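Automation update: suspension of unattended room resets at Dremstead

On the evening of 5th July, the Ukik room management system issued an incorrect command to guest rooms at the Dremstead property. The system is intended to switch off air conditioning and lighting once a booking has ended. A fault in the scheduling software caused it to treat 194 occupied rooms as vacant, and cooling to those rooms was shut down. No injuries were reported. Service was restored after two hours.

Dillotlow, which operates the property, has suspended all unattended resets until the software has been corrected and independently tested. In the interim, air conditioning is being set by hand with the remote control in each room, and beds and furnishings are being checked in person during the same visit. 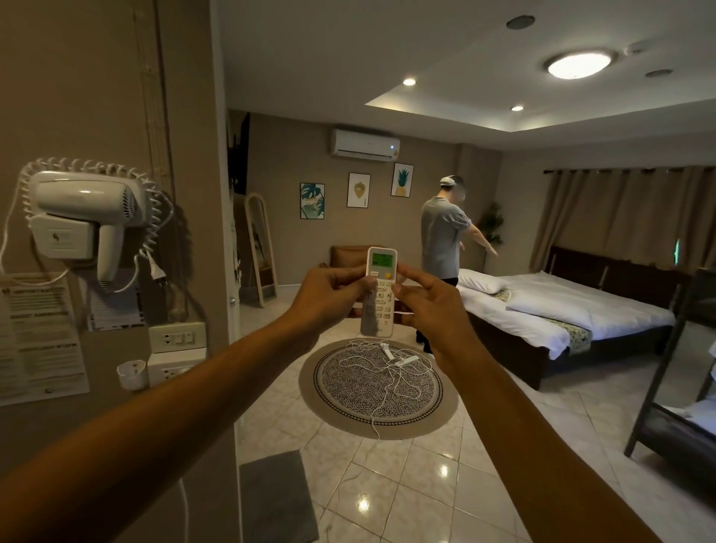

Will guests need to do anything differently while the system is off?

Guests may use the remote control as usual. Any setting they choose will remain in place until it is changed by hand.

A review by the engineering firm Snorradóttir found that the system relied on the booking record alone and did not consult the door sensors before acting. The revised software will require both sources to agree. Where they differ, the room will be left as it is and an alert sent to the front desk.

The same fault could have affected more than 700 rooms across the group had the update been released to every property at once. Future updates will be trialled at a single site before wider release. Unattended resets are expected to resume in November, subject to the results of testing.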